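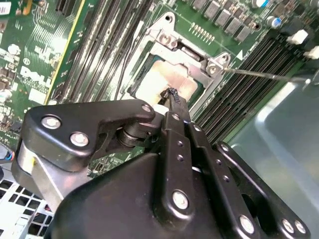
Repair sessions for old desktop computers to start in Taltstead

A monthly workshop where people can have an old desktop computer checked, cleaned and put back into use opens in Taltstead on Saturday 22nd February. It will run in the back room of the former Griffiths shoe shop on Milmont Road, from ten in the morning until three.

The sessions are being set up by Siwan Owen, who repaired office machines for 18 years before going part-time last June. She will work on the boards and processors, while Beca Parry looks after storage, memory and getting data off machines that no longer start.

Owen said most of the desktops she sees have little wrong with them beyond dust and old thermal paste, the layer that carries heat from the processor lid to the cooler.

"It dries out over the years and the computer gets slower or switches itself off," she said. "People assume it's finished and buy another one. Cleaning the lid and putting fresh paste on takes me less time than a cup of tea."

The processor socket is the part she asks owners to leave alone. On many boards the chip is held down by a metal frame and lever, and the contacts underneath bend easily. Anyone who has already taken the cooler off is asked to bring the computer as it is, with any loose screws in an envelope.

Each session has 12 bench places, booked in advance, with a short queue for people who only want advice. A check and clean is free. Parts are charged at cost, and owners will be told the price before anything is fitted. Laptops and tablets will not be taken at first — Parry said they may be added in the summer if there is enough room.

The benches, lamps and hand tools were bought with a grant of £696 from the Grilent Fund, a small local fund for household repairs. The room itself is lent free of charge while the shop stands empty, and the lease is due to be looked at again in June.

Computers that cannot be mended can be left behind for parts with the owner's agreement. Drives will be taken out first and handed back. Parry said she would prefer people to copy their photographs and documents beforehand if the machine still starts.

Owners should bring the power lead but can leave the monitor and keyboard at home. There is a step at the front of the shop and a level entrance from the yard at the side, where cars can stop to unload.

Places for the first session can be booked at Taltstead library, at the front desk. The March list will open once the first session is over.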